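Workshop notebook, October

Glue and finish tests, Carklow bench, continued from the last entry

Started 7:40. Shop was cold, so I put the hide glue on to warm first and did the sweeping while it came up. The old pot holds its heat fine now that the lid is back on straight. Left the thermometer in the water jacket and not in the glue itself.

Purpose of this round: find out which of the two lacquers I have on hand will stay put on small round hardwood stock that gets handled and washed a lot. Knife handles, spoon handles, drawer pulls, that sort of thing. The Planach order is for drawer pulls, but Birkett keeps asking about kitchen pieces and I would like to have one answer for both.

Stock. Maple and beech dowel, cut from the same bundle as before. Cut everything on the small saw with the stop block. The stop block crept a little on the beech and the last few are a hair long. Doesn't matter for this. It will matter for the pulls, so the block gets a new clamp before then.

Sanding. Went to 220 on all of them and to 320 on half. Marked the 320 set with a pencil tick on the end grain. I should have used the punch. Pencil is going to vanish under the dark color and I will be guessing. Afterthought at 9:15: went back and punched them.

Raised the grain with a damp rag, let them sit on the rack until they felt dry, knocked the fuzz off with a worn piece of 320. The beech fuzzed more than the maple. It did last time too.

Lacquer A is the one in the square can, thinned the way the label says. Lacquer B is the Flillus, straight from the can. B is thick. It ropes off the brush if you take your time, and it runs if you go fast. I tried dipping a few and hanging them from the wire, and that gave a drip at the bottom of every one, which I had to cut off later with the knife. Dipping might work with a slower pull. I pulled these by hand and not evenly. If we do it again I want the fishing reel setup from the other bench, the one with the crank.

Cure. Shop thermometer said 66 at noon. I put the rack over by the water heater where it is warmer and turned the box fan to the wall so it wouldn't blow grit on them. Second coat on A after lunch. Second coat on B waited until the following morning, as it was still taking a thumbprint at 5:00.

Wash test. Bucket of warm water, a squirt of dish soap, the blue sponge with the rough side. 40 strokes each on one side only, so the other side stays as a comparison. Rinse, towel, back on the rack. Then the same again after they had dried overnight. I went through 300 strokes total on the first maple piece and stopped at 295 on the second when my hand cramped up. Call them the same.

What I saw:

A on maple, 220. Dull after the first wash, no lifting. Dull is even all the way around the washed side. Could be buffed back a little with a dry cloth.

A on maple, 320. Lifted at the end in a small flake after the second wash. I think the surface was too slick for it. The flake came up clean, with bare wood under it.

A on beech, 220. Fine. Best of the A set.

A on beech, 320. Flaked at the end, same as the maple.

B on maple, both grits. Kept its shine. Scratches from the rough side show up under the lamp but not across the room.

B on beech, both grits. Same as the maple except one piece where I had a sag in the coat. The sag stayed gummy for days and the sponge tore it. My fault for going too heavy.

So stay at 220 under either one. I had been going finer out of habit. It costs time and makes it worse.

Edges are the weak place on every piece that failed. I broke them with two passes of the block and that isn't enough. Next round gets a real roundover, by hand with the file and then paper, before any damp rag.

Side note on masking. Tried three tapes for a clean line where color meets bare wood. The green one bled. The thin yellow one was good if pulled while the coat was still soft. The paper tape from the office drawer left glue and I had to go after it with a rag and spirits, which softened the coat next to it. No more office tape.

Hide glue. Used the warm pot for the ferrule fit test while the coats were drying. Slipped brass rings over turned tenons, one with a loose fit, one snug, one that had to be tapped on. Loose one spun by hand the next day. Snug one held. The tapped one held and split the tenon lengthwise, so that's too tight. The target is snug with a little tooth on the inside of the ring. I scratched the inside with a scribe and that seemed to help, but I only did one that way so I'm not writing it down as a result.

Glue should not be the choice here anyway if these are going to be washed. Hide glue lets go in warm water. I used it because it was hot and in front of me. Epoxy next time. There is a part tube in the metal cabinet, check that it hasn't gone hard around the cap.

Color. The Planach people want a dark green and a dark red. I mixed the green from the two tins on the top shelf and got close on the second try. Wrote the mix on the lid. Red is harder. Over maple it goes toward orange, over beech it goes brown, and it takes an extra coat before the wood stops pushing through. A thin black wash under the red gets it down toward maroon, which I like better than what they asked for. I'll send both chips and let them pick.

Facets. If the pulls end up with a twist to them like the drawing shows, the flats will take the coat thin at the ridges. I carved a short test length with the spokeshave, ridges turning once over the length, and brushed B on it. Pooled in the hollows, thin on the ridges, as expected. Two thin coats did better than one heavy one. Knocking the ridges back with a gray pad before the first coat also helped.

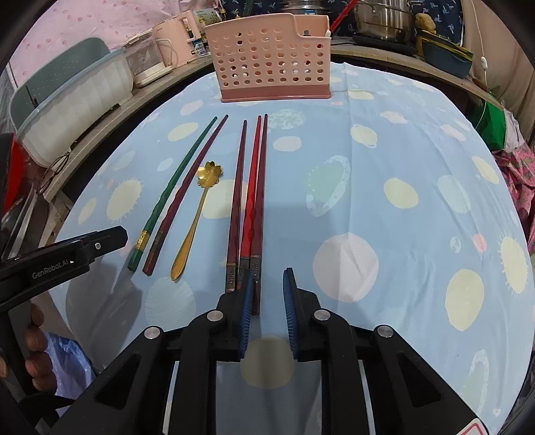
Danjuma Onyeka

Twisted shafts with a metal band near the wide end, one dark green and one dark maroon, are close to the look I mean. The plain-to-faceted question is still open with Planach. I told them a twist adds bench time and they haven't come back on it.

If there is a band on the pull, finish the wood first and fit the band after. I did one the other way around and got a bead of lacquer along the edge of the brass that I couldn't cut cleanly. It also hides whether the ring is seated.

Cleanup. Brushes from A went into thinner and came out fine. One of the B brushes is gone, I left it standing in the can over lunch. Threw it out. Put the thinner rags outside flat on the rail to dry, then in the lidded can. The lid on that can is bent and wants straightening.

Still to do:

New clamp for the stop block.
Roundover on all edges, then repeat the wash test with B only.
Epoxy for the rings, same three fits, plus scratched inside on half.
Chips for Planach, green, red, and the red over black.
Ask Birkett how hot the water gets in their sinks. Mine was warm, not hot, and that could change everything above.
Order another can of the Flillus. Enough left for the repeat but not for the pulls.

Later, same day. Looked at the B pieces again under the lamp at 4:30. The washed side of the beech has a faint haze I didn't note this morning. It rubs off with a thumb, so it may be soap. Rinsed one again in clean water and set it apart from the others, at the left end of the rack. Check it before starting anything else.

Also the rack itself. The nails I used for pegs are leaving a dimple in the soft coats. Wrapped a few in wax paper and the coat didn't stick to it. Do the rest.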